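Share

The second shift has a spreadsheet now

The founder of Mamo asks me not to use her name. She isn't in hiding. Her mother-in-law reads the Plemedton paper, she says, and they have only just started speaking again.

Mamo is a notebook, or it was. It began as a ruled pad on top of a refrigerator in Pleso, where she wrote down every job done in the house and who did it. After two weeks she showed it to her husband, who said the numbers couldn't be right and offered to keep his own. His own had 11 entries. One of them was "reminded her about the dentist."

"I wasn't angry," she says. "I was a little angry. I was mostly interested in the dentist."

She put a copy up at the library with a note asking if other women wanted to try it. By September, 53 households were keeping the pad, and someone had moved the whole thing onto a spreadsheet, which she still calls the notebook. The count now stands at 708, most of them in Pleso and Plemedton, with a stubborn little group out in Vikbridge that insists on paper.

I ask what people get wrong about it. She takes a while to answer, partly because her phone keeps going off. It's the school. The school has both parents' numbers and has, in six years, called one of them.

"They think it's about dishes," she says. "Men are quite good at dishes. You can see a dish. What they don't have is the list in the head -- who's outgrown their boots, whose turn it is to host, whether we answered that invitation. I had one man write to me very proudly that he does anything his wife asks. So I asked him who does the asking."

Did he write back?

"His wife did."

She is careful about the word patriarchy. She used it once at a town meeting and watched an entire row of people check the time. Now she says "the arrangement," and finds that the same row will nod along for a good 20 minutes before they notice what they have agreed to. Some of the younger women in the group think this is cowardly, and have told her so by e-mail.

"They may be right. I was raised to be pleasant. I'm working on it, but I was raised very thoroughly."

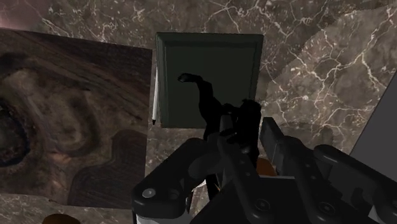 What bothers her more is the praise. When her husband takes the children to the park, strangers tell him he's wonderful. She has been taking them to the same park since they were born, and the only thing a stranger has ever told her is that one of them wasn't wearing a hat. She logged that, too. There is a column for it.

The complaints come from both sides. She has been told the project breaks up marriages, and that it props them up. A Vikbridge man sent her a letter of 1033 words (he had put the total at the bottom) explaining that his wife liked things the way they were. It didn't include anything from the wife.

Her own pad is still going. His side of the page is longer these days, and she says so with something close to pride, then catches herself.

"See, there I go. I was about to tell you he's wonderful."

The next open meeting is on 11th March at the Pleso library, at seven in the evening. Child care will be provided, and the sign-up sheet for providing it currently has four names on it, all women's. She's leaving it up another week.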